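Opening day, at last
June 4, 2022

It is past eleven and I ought to be in bed, but my knees are humming from the bleachers and I have half a cup of tea left, so I may as well get today down while I still have it straight. The summer league is back! Real games with a real schedule, and my scorebook open on my lap with a fresh pencil, which is all I have wanted since October.

I was awake before the alarm. I had the bag packed last night (scorebook, four pencils, the good eraser, the sun hat I look terrible in, the seat cushion) and then of course I unpacked it this morning to make sure everything was in it and left the eraser on the kitchen counter. I didn't find that out until the second inning, when I had put a runner on the wrong base and needed it badly.

The drive over to Plullimitz was pretty. They've had more rain than we have and the ditches are full of daisies. There's a new stop sign out by the feed store that I went sailing past, and the man waiting at it gave me a very patient wave. I waved back as though we knew each other. I stopped for gas and a fried egg sandwich, and then sat in the car in the parking lot with the windows down, eating it and listening to them water the infield. I love that sound. I've been hearing it since I was small enough to be carried in, and it still makes me feel like somebody has just told me I don't have to go to school.

The field

They fixed the backstop over the winter. The old one had that big soft belly in it where everybody's foul balls had been landing for years, and you could never quite see the catcher from the third row. The new netting is black and so fine you forget it's there. I do miss the little wooden shelf that used to run along behind the first row, where I could set my drink, but I suppose the new one will be easier to keep up.

The scoreboard has BRUMEX across the top now in blue letters. The balls and strikes work fine. The inning light does not, so it was the first inning all day long, and by late afternoon people were cheering it. The infield looked lovely, nice and dark, and the grass in left is finally coming in where they had the drainage dug up. Right field is still a bit of a cow pasture. I saw their right fielder out there before the game walking slowly back and forth with his head down, learning where the bumps were, and I thought, well, that's a sensible young man.

I paid my eight dollars, and bought a program for another two even though it's a single folded sheet and half the numbers are wrong. I have every program since I started keeping score. They live in the hat box. This one goes on top.

Game one

Us against Dolan, and I'll say right away that we lost, 6 to 5, in 12 innings, and that I would have happily sat through three more.

We started our tall left-hander, the one who pitched so nicely for us at the end of last summer and then hurt his hand. He looked thin to me (I always think they look thin) but he was throwing easily and he got through the first on nine pitches. I wrote a little star in the margin. I shouldn't do that in the first inning. In the second he walked the bases full and then gave up a double into the left field corner that rattled around out there for what felt like a week, and we were down three before I had gotten my sleeves rolled up. That was the moment I went digging for the eraser.

But he settled! He didn't give them another thing through the sixth, and we came crawling back with a run here and a run there. The best of it was in the fifth, when our little second baseman, who can't weigh more than a sack of potatoes, laid down a bunt with two strikes on him. Two strikes! I had my hand over my mouth. It rolled up the third base line and just sat there on the chalk, and the third baseman stood over it hoping, and everybody in the stands was leaning one way or the other to help it along. It stayed fair. The run scored and I made a mess of the box trying to get it all written in.

It was tied at five after nine, and then nothing, nothing, nothing, the way it goes. I ran out of columns. My book has room for ten innings and then you have to go over into the next game's page, and I never like doing it, it makes the whole book feel crooked. I drew an arrow. Their run in the twelfth came on a ground ball that our shortstop had all lined up until it hit something and jumped over his glove. I scored it a hit. The gentleman next to me wanted an error and we had a friendly discussion about it that went on through the bottom half and partway down the stairs. I still say hit. You can't ask a boy to field a ball that's changed its mind.

When I added up the pitches between games I got 206 for our side, with four pitchers. I went over it twice. I would have guessed fewer, it all moved along so nicely.

In between

There was an hour before the second game, so I had a hot dog and then, after walking once around the outside of the fence to be good, half of another one. The relish is back to being the sweet kind. The lemonade stand is being run by the high school softball girls this year to pay for new uniforms, and they were doing a wonderful business, and had made a sign with a lemon wearing a batting helmet. I left the change.

I sat under the big maple for a bit with my shoes off. There were some little ones playing a game with a tennis ball and a rake handle, and as far as I could follow the rules, everyone was out all the time and it made no difference. One of them asked what I was writing and I showed her how a strikeout is a K, and a backward K if they're caught looking. She thought that was about the funniest thing she had ever seen. She went off and drew backward Ks in the dirt all the way to the water fountain.

Game two

Seven innings for this one, and Stidolis were the opponents. They have those gorgeous cream-colored uniforms with the green piping and they always look as if they've come from a wedding. I was braced for the worst. They won the whole league last year and they have a first baseman who hit one off the roof of the equipment shed in batting practice, and then politely went and got the ball himself.

And we won! 4 to 1, in a tidy little hour and three quarters. Our pitcher was a boy I had never laid eyes on before, number 31 on his back and number 13 in the program, with a funny hitch at the top of his windup, like he's remembered something he left on the stove. They couldn't do a thing with it. He struck out eight. The big first baseman popped up three times, and the third one went so high that our catcher, our pitcher and our third baseman all had time to get under it, discuss it, and very nearly drop it between them.

I had my page finished before the handshakes were over, with every column adding up, first try. The book balanced! I sat there feeling enormously pleased with myself for a person who had done nothing all day but sit.

The wind came up at the end and took my hat, and a nice fellow from the Stidolis side brought it back to me over the rail. I thanked him and told him better luck next time, and he said he hoped it wouldn't be too much better for my sake. I thought that was gracious.

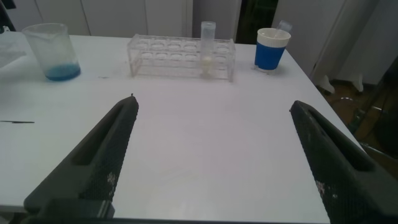 Home again

I took the back way home, with the sun going down behind the grain elevator and the radio on low. I missed most of the news thinking about that ground ball in the twelfth. I've decided I'm going to leave it a hit and not look at it again.

I copied both games over into the big ledger after supper (toast, I was too full of hot dog for anything else) and brought the season sheets up to date, such as they are with two games on them. Our second baseman is hitting .600. I know it won't last but I wrote it nice and large. Then I got looking back through the old pages, as I always do, and found that today's two games make 214 in the ledger, going back to the first summer I kept it. I remember when I thought it would be a fine thing to get to 100. The early ones are in that awful green ink. There's a whole July in there where I apparently had no idea what a fielder's choice was.

Things to see to before next week: eraser, obviously. A cushion that hasn't gone flat. Sunscreen for the tops of my feet, which are the color of a boiled ham. Ask at the gate if they'll have the rosters corrected, and whether anyone has kept the old shelf from the backstop, as I'd take it off their hands if it's only sitting in the shed. And I want to tape an extra strip of columns onto the inside cover of the scorebook in case we go long again.

Next game is at Dolan, evening start. They have the good bleachers with the backs, and pie on Saturdays. I think it was peach last time, or it may have been apricot.

Tea's gone cold. Bed.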